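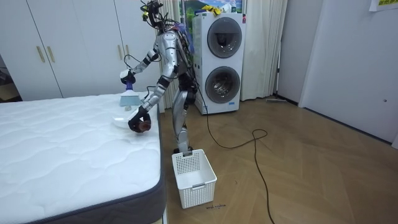

Flasteo Mattress & Upholstery Spray
Home > Bedroom Care > Sprays and Spot Cleaners > Flasteo
Item no. 2172
In stock, ships from Flesemholm

Spot cleaner for mattresses, couch cushions, car seats, dog beds, headboards. Made for the stuff you can't throw in the washer. Low foam, light scent, trigger bottle. Refill jug sold separately, see bottom of page.

New label since February, same formula inside. If you get the old label it's just us using up stock.

What it's for

Sweat marks, coffee, tea, juice, kid accidents, pet accidents, general gray look on the side you sleep on. Does OK on old yellowing, not great. Blood yes, if you get to it early and use COLD water first. Ink no. Nail polish no. Red wine - depends how long it sat there.

Don't use on leather, suede, silk, or anything with a tag that says dry clean only. Memory foam with the cover off, also no. Foam soaks it up and then takes forever to dry. Leave the cover on and go light.

How to use

Strip the bed. Vacuum first, seams too, most people skip the seams. Test a hidden spot, down by the foot end is good, wait till it dries.

Set the nozzle to mist. Hold the bottle a hand's width off the fabric. Two or three pulls per stain, more than that and you're just soaking the padding. Wait 4 minutes. Work it with a soft brush from the outside of the stain in, small circles, no need to lean on it. Blot with a clean white towel. Colored towels can bleed, we have had emails.

Repeat if needed. Then let it dry all the way before sheets go back on. Window open, fan on if you have one. Morning is the best time to start, so it's done by bedtime. A full mattress top can need 14 hours in a damp house, a single spot a lot less.

Smells

For odor only, no visible stain: mist the whole top lightly, skip the brushing, let dry. Baking soda after is fine. NOT at the same time, it turns to paste and you'll be vacuuming it out of the quilting for a month.

Cat urine usually takes 2 rounds. Second round the next day. If it still smells after that it has gone down into the core and a surface spray won't reach it, ours or anybody elses.

Sizes and scents

Trigger bottle, standard
Trigger bottle, pack of 4
Refill jug (no trigger included)
Scents: plain, cotton, mild lemon

Plain is the one to get if anyone in the house has a sensitive nose. Lemon fades fastest. Cotton is the most popular and also the one that sells out, so if it shows grayed out check back, we fill the jugs first and bottles after.

What's in it

Water, plant based surfactant, enzyme blend, small amount of alcohol, preservative, fragrance (not in plain). No bleach, no dye. Full ingredient sheet comes by email on request, give the item number when you write.

Keep away from kids and pets while wet. If it gets in eyes, rinse with plenty of water and see a doctor if it keeps stinging. Store above freezing - enzymes don't come back after they freeze, and the bottle may split. Don't leave it in the car in winter.

Goes with

Nic Aodha soft upholstery brush. Short handle, medium soft bristles, fits in the seam around a pillow top. The stiff version is for carpet, don't use it on a mattress, it pills the fabric.

Kidanholm mattress protector, twin thru king. Zips all the way round. Wash warm, tumble low. If you've just cleaned the mattress wait a full day before you zip it up or you trap the damp in there.

White blotting cloths, bundle. Nothing fancy. They wash up fine, no fabric softener though, it stops them soaking anything up.

Customer questions

Can I put it in a carpet machine?
No. Too concentrated for the tank, and you'd go through a jug in one room. We're working on a machine version, no date yet.

It left a ring, what now?
Ring means the middle got wetter than the edges. Mist the whole panel very lightly with plain water, seam to seam, and blot. Dry with a fan. Most rings go with that. If not, one more light go with the spray, same way, whole panel.

My trigger stopped working.
Usually the nozzle is clogged. Take it off the bottle, run it under warm water, pump it a few times in a cup. Still dead, write to us and we'll send a new trigger. The bottles are meant to be refilled so please don't toss the whole thing.

How often should I do the whole mattress?
Twice a year is plenty for most beds. More if the dog sleeps there.

Does it kill dust mites?
We don't claim that. Vacuuming and a zipped cover do more for mites than any spray.

OK for crib mattresses?
Plain scent, yes, on fabric covers. Wipe down with a damp cloth after and let it dry overnight at least. Vinyl covers just need soap and water.

Reviews

"Got a tea stain out I'd been hiding under a topper. Took a second round. Lemon smell was gone by evening, which suited me." - Dalia Ezzat

"Works good on the couch. On the mattress I used way too much the first time and it was still damp at night, my own fault, says so right on the bottle. Would buy the pack again." - Tadeo Paredes

Shipping and returns

Bottles ship with the nozzle locked and a strip of tape over it. Peel the tape, turn the nozzle a quarter turn. If one shows up leaking, send a photo of the box and we replace it, no need to mail it back. Unopened bottles can be returned. Opened ones can't, sorry, except when somethings wrong with it.

Jugs go ground only and in thier own box, so a mixed order might show up in two deliveries.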